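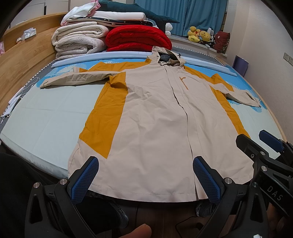 4. Washing and re-proofing outer garments

This section applies to waterproof and showerproof jackets with a coated or laminated shell. It covers the Outerwear programme of the Climmont washer and the use of Oler wash-in proofer. For down-filled garments see section 5. For wool see section 6.

4.1 Before loading

1. Read the care label. If it shows a crossed-out tub, do not continue.
2. Empty all pockets and turn them out.
3. Close the main zip, pocket zips and any hook-and-loop tabs. Open hook tape will damage the shell and anything washed with it.
4. Slacken all drawcords. Long cord ends should be tucked inside the garment.
5. Brush off dried mud. Grit left in the zip teeth will not be removed by the programme.
6. Pull out the detergent drawer and rinse it under the tap. Residue from ordinary powder or softener reduces the effect of the proofer.

Note: Heavily soiled cuffs and collars may be treated beforehand with a little liquid soap and a soft brush. Do not use stain remover containing bleach.

4.2 Wash cycle

1. Load no more than two garments. The drum must be able to turn them freely.
2. Add 50 ml of liquid soap to compartment 2. Leave the softener compartment empty.
3. Turn the selector to position 17 (Outerwear). The display shows 30 °C and a reduced spin speed.
4. Press Start. The door locks after a few seconds.
5. When the programme ends, leave the garments in the drum if they are to be proofed.

CAUTION: Do not raise the spin speed. Waterproof fabric can trap water and put the drum out of balance – this may cause the machine to move.

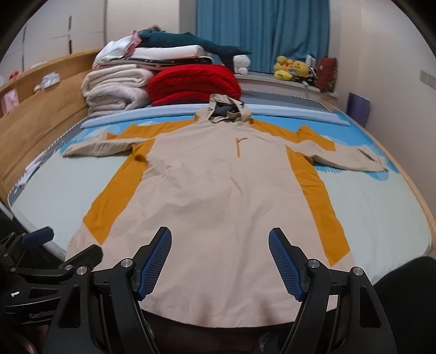

4.3 Proofing cycle

1. Shake the Oler bottle well.
2. Pour 300 ml into compartment 2 for two garments, or half that amount for one.
3. Select position 17 again and press Extra Rinse until the indicator goes out.
4. Press Start.
5. After the cycle, wipe any white marks from the shell with a damp cloth.

Proofer can be left in the drawer after use. Run an empty rinse before the next ordinary load.

4.4 Drying

Hang the garment on a wide hanger, zip closed, away from direct heat. If the care label permits tumble drying, use the Low setting for 20 minutes once the garment has stopped dripping. Gentle heat helps the proofer to bond – do not use an iron in its place unless the label allows it.

CAUTION: Never tumble dry a garment treated with a solvent-based spray.

4.5 Checking the result

Sprinkle a little cold water on the shoulders. It should form beads and run off. If it soaks in, repeat 4.3 once. If there is no improvement, see Fault table, entry F6.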